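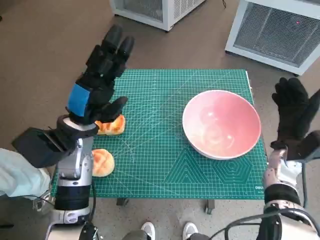

Figure 1. Cutting mat on a low table, with bowl and rolls.

Print this page | E-mail this page
Home - Manuals - Kitchen Scales - Set-up

Section 2. Placing and Zeroing the Vernusum Bench Scale

The scale reads correctly only on a level surface that does not flex. A mat may be left under the scale if it lies flat.

1. Remove the transit screw from the underside. Keep it for future moves.

2. Set the scale down and turn the rear feet until the bubble sits inside the ring.

3. Fit two AA cells. Observe the polarity marks in the battery bay.

4. Press ON. Wait for the display to show 0 before loading the pan.

5. Place the empty bowl on the pan and press TARE. The display returns to 0.

6. Add the contents. Read the weight when the stable mark appears.

CAUTION: Do not load more than 3,000 g, bowl included. Overloading bends the load cell and is not covered by the warranty.

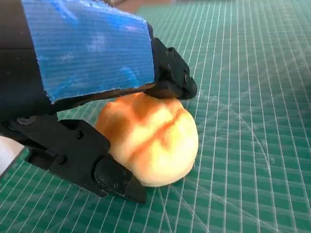 Photo: Mohit Khurana / Skusora

Checking accuracy

1. Clear the pan and press TARE.

2. Place a 1,000 g test weight at the center of the pan.

3. A reading from 996 g to 1,004 g is within limits. Outside this range, hold UNIT and TARE together until CAL appears, then repeat step 2.

NOTE: Tare is lost when the scale shuts off. With auto-off enabled, shutoff occurs after two minutes without a change in load - see Section 4 to disable it.

NOTE: Drafts from a fan or open window can keep the stable mark from appearing. Move the scale before recalibrating.

If CAL stays on the display after a second attempt, remove the cells and contact the Benavides service desk. Have the serial number from the base label ready.

Previous | Contents | Next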